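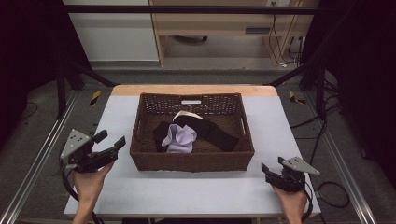
Trekudby, June

Trekudby Laundry Set - README

This set holds examples of small clothing items being moved into and out of a basket, gathered with a pair of hand-held grippers. It is meant for training two-handed pick and place policies on soft items.

Contents

- 2,000 episodes, one task per episode
- View from head height, plus the recorded position of each gripper and how far its jaws are open
- A short text label for each episode, e.g. "take the sock out of the basket"
- 230 episodes marked as failed and kept in a separate folder

How it was gathered

Each operator works at a white table with one gripper in each hand. A woven wicker basket stands near the middle. Both grippers are cabled, so operators stay at the table for the whole session. Ehsan Marwat and Iqra Mohmand wrote the task list. Episodes last about 12 seconds.

Known problems

Dark clothing is hard to segment against the basket weave. Labels do not say which part of a garment was gripped. Left and right were swapped in the first 2 sessions - use the corrected files.

Splits and contact

Splits are by session. Please don't reshuffle by episode. Send label errors to Humaira Hashmi, with the episode number.

Share
4 comments

We use cookies to remember your settings. Accept | Manage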